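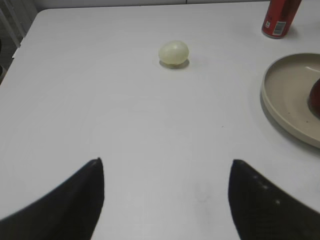

The zoning code in Leststead requires 12 parking spaces for a sit-down restaurant with 30 seats. It requires the same 12 spaces whether the restaurant is on the highway or next door to the bus station. The number came from a table adopted decades ago, and the planning department has no record of how the table was made. I asked for one in October. The reply was two sentences long and referred me back to the table.

My position is that the town should delete the table. I do not mean reduce the numbers or add a downtown exemption, both of which are under discussion. I mean that the code should stop specifying how much parking a private building has to provide, and should regulate only the things that affect people outside the lot: driveway width, drainage, lighting, and sight lines at the street.

The usual argument for minimums is spillover. If a business does not build enough parking, its customers park on the street in front of somebody's house. This is a real effect. But it is an effect on the street, and the town owns the street. It can post time limits, issue resident permits, or put in meters. Each of those tools acts directly on the curb. A parking minimum acts on the curb at one remove, by forcing every building to supply enough off-street space for its busiest hour, and then it leaves the curb itself free and unmanaged. Drivers still take the curb first, as it is closer to the door.

The cost side gets less attention. A parking space with its share of the aisle takes up more ground than most people's living rooms. For a small lot, the geometry matters more than the price of asphalt. The old feed store on Rolach Street is a useful case. The building covers most of its parcel and is in decent condition. Waltraud Ehlers wanted to open a bakery with a few tables there, and the change of use triggered the current minimum. The only way to meet it on the parcel would have been to tear down the rear half of the building she wanted to occupy. The code does allow leased spaces within 500 feet, but the one owner in range with spaces to lease would sign only a month-to-month agreement, and the town wants a recorded one. The store is still vacant.

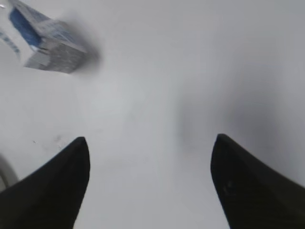
A variance is supposed to handle cases like this. In practice a variance requires a hearing, a mailed notice, a site plan stamped by an engineer, and a finding of hardship that state law defines narrowly. A chain with a real estate department can absorb that. It usually has no need to, as it builds on a large parcel at the edge of town where the minimum is easy to meet. The rule therefore falls hardest on small parcels and old buildings, which are the ones the comprehensive plan says we want to fill.

Qiuyue Han, who drafted the Plullcombe ordinance, made a point at the regional planning workshop that I have not seen answered. A minimum is a forecast, she said, and it is being made by the party with the least information. The owner knows the hours, the customer base, and the delivery schedule. A lender usually has its own parking requirement and will enforce it. The town has a table indexed by use and floor area. When these disagree, the code gives the win to the table.

Plullcombe repealed its minimums 2 years ago. Lots kept getting built. The supermarket there put in nearly what the old code would have required, on the advice of its own consultants. The changes were at the small end — a dentist's office in a former house, apartments over the hardware store. I would be careful about reading too much into a record that short, and Plullcombe has better bus service than we do. Still, the shortage predicted at its hearings has not shown up in its curb surveys.

The strongest objection I have heard concerns accessible parking. Required accessible spaces are calculated as a share of the total provided, so a lot with no spaces provides none. This needs to be dealt with in the text of any repeal. The draft amendment I submitted has the town designate accessible curb spaces on any block where a new use opens without a lot, with the curb ramp paid for from the permit fee. The Engelhardt block could be done first. It already has the sidewalk width, and the repaving contract has not gone out to bid.

Written comments on the draft go to the planning office. The relevant section is the off-street parking table and the two paragraphs that follow it.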